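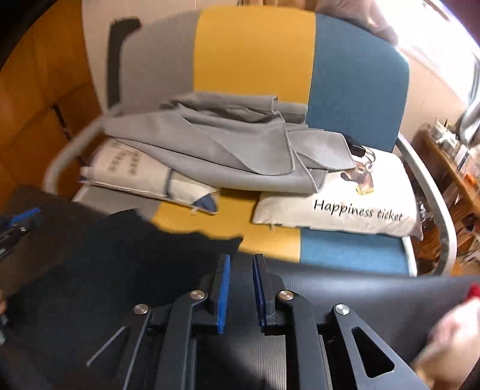

Capítulo 4. La memoria que se aprende: campañas públicas y fechas que importan

Querida lectora, querido lector: antes de entrar en materia conviene detenernos un momento (con calma, que el capítulo es largo) en una pregunta que Dalva Trindade solía plantear a sus alumnos de Tulard: ¿quién recuerda una huelga cuando ya han muerto los que la hicieron?

La de los telares de Achari duró 32 días y dejó sin jornal a 184 familias. Durante décadas, el mes de abril pasó por la ciudad como cualquier otro, hasta que la radio escolar Lera empezó a leer en antena, a las 14 horas, cartas de las antiguas hilanderas. ¡Y cuánto se escucharon aquellas cartas!

En las páginas que siguen estudiaremos cómo nace una campaña de memoria, a quién le habla y qué suele dejar fuera. Leeremos también a Raghavendra Unnithan, bastante más escéptico que Trindade, para quien el homenaje oficial llega siempre tarde y demasiado peinado.

4.1. El aniversario como mensaje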